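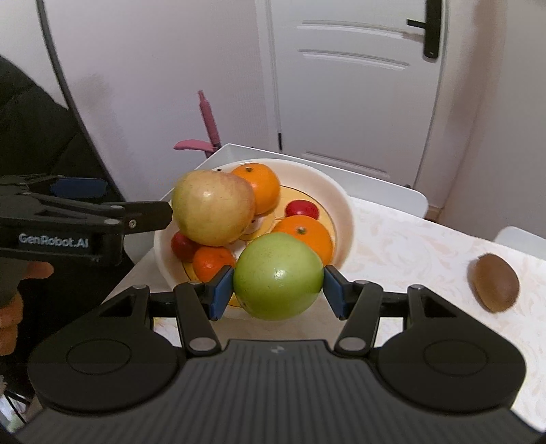

Apples, tangerines and a kiwi fruit at the dining table, Tullutthorpe residence.

Diary of the Household Coordinator
April 15, 2021

The fruit order from Andrade was delivered at 7:45 this morning and signed for by Ms. Cordeiro. The invoice came to $200, which matches the quotation received last week. Two trays of pears were short and will be credited on the next statement. I have written to the supplier to confirm this.

The communal dining table was laid with the white cloth with the beige floral pattern. It came back from the laundry on Monday and has kept its colour well. I would like to see it used until the end of the month, after which the plain cloths may return. Mr. Kröger asked whether a patterned cloth is practical with children in the residence. My view is that it can be washed as easily as any other, and I have told him so.

The white bowl with the yellow centre was set out again. It had been kept in the upper cupboard since September and several residents had asked after it. The pattern is painted on the inside and can hardly be seen once the bowl is filled, but families enjoy finding it as the fruit goes down. The tangerines are very good this week. The apples are mixed: green, small red ones, and a large yellow and red variety whose name was not on the delivery slip. Ms. Tóth believes it is a local apple from the Rumberg side. I will ask the driver.

Kiwi fruit should be kept apart from the apples if we wish it to last. The previous coordinator left a note to this effect and I have found it to be sound advice. A small dish would be suitable. There is one in the Wallico cabinet, second shelf, although the key is again missing from its hook.

Ms. Quintana met with me at 10:30 regarding the snack program. She reports that the younger children take tangerines readily and leave the apples unless these are cut. It was agreed that the kitchen will offer sliced apple at 3:30 each afternoon for a trial period of two weeks, with lemon juice to prevent browning. The peel bucket is to be placed beside the counter and emptied before supper. Ms. Pacheco will adjust the kitchen roster.

The annual food allowance was also discussed. Of the $2,000 set aside for fresh fruit, $1,605 remains. This is satisfactory at this point in the year, and I see no need to reduce the weekly order. I would sooner reduce the biscuits.

Toys are still being left along the dining room wall. Parents have been reminded that the space near the door is to be kept clear at mealtimes. A basket has been requested for the corridor, and until it arrives items will be kept at the front desk.

The afternoon was given to correspondence. The quarterly kitchen inspection has been confirmed for next week and will take 45 minutes. Refrigerator temperatures are to be recorded twice daily until then.

Outstanding: cabinet key; pear credit; name of the yellow and red apple; a second tablecloth of the same pattern, if the shop still carries it.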